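Setting Up a Two-Arm Table for Bag Packing: Working Rules

Selamawit Shiferaw
Last changed Sunday, April 26, 2020

These are the steps we follow at Serkitska before we record a packing task on a table with two arms. They cover the arms, the table and the items. They do not replace your own site's safety rules or the manual for your arms. If the two disagree, go with the stricter one.

You will need a table that is already bolted down, both arms mounted and calibrated, a roll of low-tack tape, and a printed copy of the item list.

Step 1. Cut power before you reach in

Switch off both arms at the supply. Pausing the software does not count. An arm that is only paused can still move if someone at the other keyboard sends a command. Wait for both arms to settle on their rests before you put a hand past the base rail.

Step 2. Check the cables

Move each arm by hand through its full reach. The gripper cable should follow without pulling tight at the wrist and without dropping in front of the fingers. If a loop catches on the shoulder, re-route it now. We lost most of a July week at the Lisis site to one cable that only snagged when the arm was folded all the way back.

Step 3. Agree on who does what

Write down which arm holds and which arm carries. For bag packing, one arm stays near the mouth of the bag and the other brings the items over. The carrying arm waits outside the shared area until the holding arm has stopped. Set this in the software limits as well as on paper.

Step 4. Place the bag and the items

Put the bag on the holding arm's side, standing up, with the mouth open. Put the loose items in the middle where both arms can reach them. Soft packages may overlap. Do not line them up neatly, or you will end up with a task that only works on neat piles.

Keep anything that is not part of the task to the back or the side. It can stay on the table if the item list says so, but mark it on the list as "do not touch."

Step 5. Set grip force for the softest item

Candy bags and snack packages tear at the seams. Start at the lowest force that lifts the lightest one and go up in small steps. Write the final value on the list. Check it again whenever you change finger pads.

Step 6. Run slow, then run at speed

Do 11 slow runs with one person at the stop button — and that person does nothing else. No notes, no phone. If any run ends in a stop, fix the cause and start the 11 over. After that you can go to normal speed.

Step 7. Log every run

Keep the failed runs. Our first Palacios set had 556 runs in it, and 39 of those had been cut because somebody thought they looked bad. We could not say afterward what had gone wrong in them. Give each run a number, a result and the initials of the operator. "Dropped," "missed" and "stopped by hand" are three different results, so use the right one.

Step 8. Close down

Park the arms, cut power, and take the items off the table. Torn packages go in the trash and get replaced with the same kind before the next session.
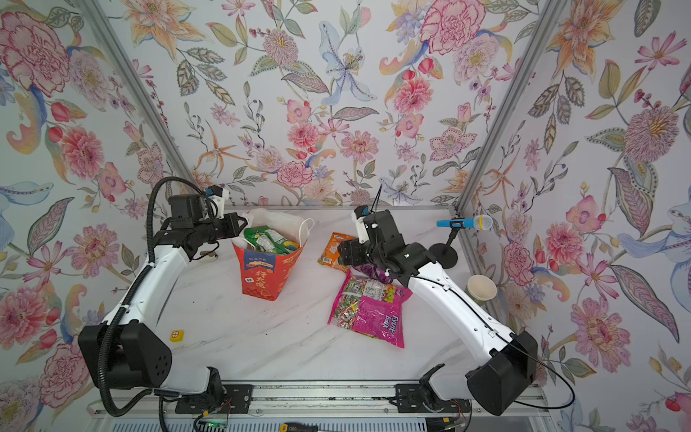 Berhanu Negash: On step 6, I would add that the person at the stop button should swap out during long sessions. We ran 334 slow passes at Fostberg over one stretch and people stopped watching well before the end. We put a time limit in the written rules and the operators have stuck to it. I would also test the button itself at the start of each shift, with the arms moving slowly and the table clear.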